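Calico Bottle Shelf -- README

Version notes are at the end. Please read the part about washing before you use any of the recipes or the sorting list.

What is this folder

Calico is a small collection of notes about reusable drinking bottles. I started it for the shared kitchen at Dolska, where many people keep their bottles and many bottles have no owner. The folder has a list of bottles, a text file with cleaning instructions, and a few photos. It is meant for other shared kitchens, for schools, and for anybody who has a cupboard which does not close any more.

The list has 32 entries. One entry is one bottle, with its cap. If a cap was found alone, it is not in the list, it is in the file caps_alone.txt.

What is inside

bottles.csv -- the main list
caps_alone.txt -- caps without a bottle, with inner diameter
washing.txt -- how we wash, longer version of the section below
labels.pdf -- printable labels, 15 on one page
photos -- a few pictures from the table where we sort

Columns in bottles.csv

id: short number, written also on the label.
color: one or two everyday words. I do not use the color names of the producers, they change too often.
shape: straight, rounded, waisted, or other. Waisted means that the bottle is narrower in the middle, so that a hand can close around it.
see_through: yes, partly, no.
volume_ml: measured with water up to the start of the neck. The most common value is 600. It can be different from what is printed on the bottom, and in this case I keep my measurement.
cap: screw, flip, push, missing.
smell: none, weak, strong. Two persons smell, and we write the worse answer.
state: keep, repair, give away, recycle.
remarks: free text, sometimes in Polish. Sorry for this, I translate when I have time.

Empty cells mean that we did not check. They do not mean "no".

How we sort

Sorting is done on the long table in the kitchen. We take all bottles from the cupboard, open them, and put the caps beside. Then we go in pairs: two bottles are compared, and we ask only if they do the same job. If they do, one can go. It sounds strict, but it is faster than to look at every bottle alone and remember some nice holiday.

A bottle goes to "keep" when it stands on its own, closes well, and has no strong smell. The closing test is simple. Fill it to one half, close it, turn it upside down over the sink, and hold it like this while you count slowly. If there is a drop, look first at the ring in the cap. The ring is often only turned or dirty. We had 7 bottles which were marked as leaking and five of them were good again after the ring was taken out, washed, and put back.

Bottles that you cannot look into are the difficult ones. With a clear bottle you see the brown line at the bottom at once. With a dark one you need a small flashlight, and you should look also under the shoulder, where the wall turns inward. Please do not write "clean" for a dark bottle if you looked only from the top.

Washing, short version

Take the cap apart as far as it goes without force.
Warm water, a little dish soap, and a long brush. For waisted bottles use a brush with a soft head, a stiff one does not pass well through the narrow part.
For smell: one spoon of baking soda, fill with warm water, leave it overnight, and rinse well.
Dry with the opening down on a rack, cap separately. Do not close a wet bottle and put it in the cupboard -- this is how most of the smell starts.

We use the Jerkex brush because the shop near Dolska has it. Any long brush will do.

Comparing two bottles by hand

For volume you need a measuring jug, but for comfort you need only your hands. Hold one bottle in each hand, at the place where you would naturally take it, and change sides after a moment. A rounded body asks for wider fingers. A waist gives a safer grip, and children usually prefer it. Write the result in remarks, for example "good for small hands".

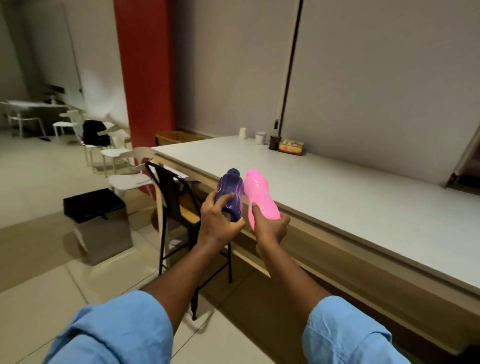
Eugeniusz Bielecka wrote to me that the shape column should be divided in two, one for the body and one for the neck, as a bottle can be waisted and still have a neck too narrow for ice cubes. I agree with him and the next version will have it. He also asked me to keep the old column for some time, so that his own list does not break, and I will do this.

Known problems

The color column is not consistent. Purple and violet are both used, and pink goes from very pale to very bright. If you filter by color, please search for more than one word.

The smell column depends on the persons. In October one of us had a cold, and these rows have "none" too often. They are marked with a star in remarks.

Weight is missing. The kitchen scale was at the Liepiņa office when I made the measurements, and I did not want to guess.

Adding your own bottles

Copy the last row, change the id, and send me the file. Please measure the volume yourself and leave empty what you did not check. Photos are welcome but not required.

Version notes

0.3 -- cap file separated, star marks added
0.2 -- volumes measured again with a better jug
0.1 -- first list, made in one evening, many mistakes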